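Orness Workshop Notebook
Filed under: Bench log / Disassembly / Can a machine do it yet
2 comments | 15 shares

Wednesday, July 16, 2025

Desktop teardown and rebuild, continued from the March entries. The question is still the one Khokhar put on the whiteboard: which jobs in the refurb line can be handed to an arm now, which need another year, and which we should stop pretending about. I am keeping household chores in the same table because the failure types overlap more than I expected.

Setup unchanged except for the fixture. Reprinted the parts tray overnight with deeper cradles for the memory modules. The old ones let a module lean, and the next grasp came in crooked. Print has slight warp at one corner, shimmed with tape. Needs redoing before anyone copies it.

Ran 32 attempts in all, split across the steps below. Controller was the Clanivus build from last week, no changes to the grasp settings after lunch. Anyone comparing with older logs should check the build first.

Memory modules, removal. Good. Latches open if the finger comes down close to vertical. Coming in at an angle it slides off the latch end and lands on the board, and the force limit trips. Limit is doing its job. Leave it alone.

Memory modules, insertion. Poor. Alignment is fine to the eye and still wrong. The notch gives almost no feedback until the module is partly seated. A person rocks the module a little and feels for it without thinking. We tried a scripted rocking motion and it helped on one end of the slot and made the other end worse. Not solved.

Drive in its caddy. Best result of the day. Caddy has something to hold, travel is straight, and a bad pull can be retried without damage. If Grititz asks what could go on the floor first, this is my answer.

Expansion card. Mixed. The card comes up cleanly once the retention is released, but the release itself is a two-handed job and I did it by hand on every run. Log should say "assisted" for all of these. Two rows currently say "auto" and are wrong. Will correct.

Processor. Removal only. Did not attempt insertion and don't intend to with this finger. Pins are in the socket and a replacement board costs more than the time saved. Processor goes to the square recess in the tray and stays there until a person puts it back.

Cables. Not attempted. They are the reason the full rebuild is not close. They move when anything near them moves, they hide connectors, and no two cases route them alike. Today one loop had drifted over the path to the upper slots, so the approach had to be re-planned from the other side.
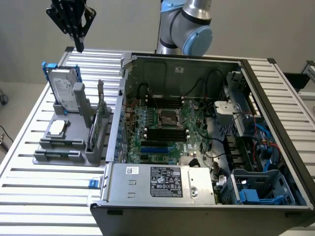
Cycle time is the other problem. Best full removal sequence, with my assistance, took 15 minutes. A practiced tech is done well before that, with time to wipe the case out. Speeding up the approach moves is easy and would help some. The pauses before contact are most of the total, and cutting those is how we bent a latch in March.

On household work. I went back through the chore list with these results next to it, and the same line divides both. Rigid item, known place, forgiving fit: works. Pulling a drive caddy is close to taking a plate out of a rack. Anything soft or tangled fails the same way cables do, so folding laundry and making a bed stay at the bottom. Plugging in a phone charger belongs with memory insertion. I had it rated easier before today and have moved it down.

Cost note for the file. Quote for a wrist force sensor with finer resolution is 3,000 including the mount. It would probably help with insertion. It would do nothing for cables. I would want a loaner for a week before asking for the money.

To do:
- Reprint tray, fix the warped corner, add a lip to the processor recess
- Correct the two "auto" rows
- Try insertion with the case raised at one end
- Second finger, shorter, softer tip. Orness stock drawer may have one
- Write down the release sequence for the expansion card so somebody else can assist
- Check the table bolts again, the far one was loose at the start of the day

Current answer for the whiteboard: removal of caddies and memory, yes, with a person nearby. Insertion, no. Cables, no date. Next session starts with the raised case, and if that does nothing I go straight to the shorter finger.

Comments (2) | Older entry | Newer entry
Orness Workshop, internal notes. Contact the bench desk for corrections. Back to top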